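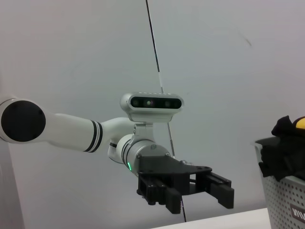

Mosmont Laundry Robotics Project

The Mosmont Laundry Robotics Project, usually shortened by its members to the Laundry Project, is a student program at Mosmont College in which teams teach a pair of robot arms to handle household cloth. It grew out of an after-hours club and has since become a full-year course with a public contest at the end, though a good many people on campus still call it "the club" and probably always will. The project is best known for its towel exercise, which every new member meets in the opening weeks and which most of them remember fondly, if not always right away.

History

The club began as a side activity of the Nadard Workshop, the college's shared building space, where students had been using arms to stack blocks and sort bottle caps. Cloth was suggested as a change of pace. It proved a much harder subject than anyone in the group had bargained for, and the early meetings were mostly spent talking about why a shirt never lands the same way twice. Those talks were written up in a notebook that is still kept on the shelf at Nadard, and newcomers are warmly encouraged to read it and add to it.

After 2 years as a club the program was given course credit, and the year-end contest, the Varma Cup, was added soon after that. Entries are judged on care as well as speed, so a slow team with tidy habits can do very well indeed.

The towel exercise

Students begin with a single towel and two grippers. The task is to take hold of the cloth by its two top corners and lift it clear enough for the shape to open out, so that the next move (a fold, a turn or a gentle lay-down) can be planned from a known starting point. Both arms have to agree on height and distance. If they drift apart the cloth pulls tight and may slip, and if they come too close together the top edge sags and the corners become hard to tell apart.

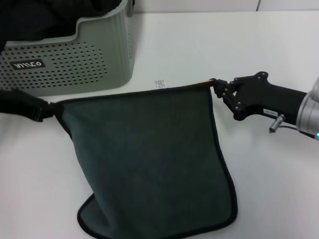 A towel held by its two top corners during the towel exercise.

Members talk about "reading the edge," meaning the habit of watching the top line of the cloth before doing anything else. It is a homely sort of skill, familiar to anyone who has ever folded a bedsheet with a partner, and instructors like to have students do just that, by hand and in pairs, before they write a line of code. Towels with a contrasting border are preferred for beginners, as the border makes it easier to see where a fold has turned over.

Work cell and equipment

Lessons use a white tabletop with pale walls behind it, a plain setting in which the cloth is easy to pick out. The arms carry depth cameras at the wrist, close to the gripper, and students learn early on that a view from the wrist and a view from farther back can tell two quite different stories about the same fold. Much of the first term is given over to putting those views together.
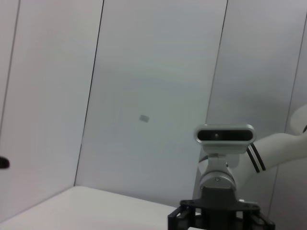
The Varma Cup

The contest is held each December and is open to teams of 3 or 4 students. Each team works through a set of cloth tasks chosen by the instructors, and visitors are welcome to stand and watch, which they do in cheerful numbers. Teams also hand in a short written account of what went wrong in practice. These accounts are shared with the following year's class, and many members consider them the most useful thing the project has produced.

Related programs

Ullent, a summer workshop for younger students, borrows its opening lessons from the towel exercise but uses smaller cloths and shorter sessions.

This article was last revised on July 18, 2021.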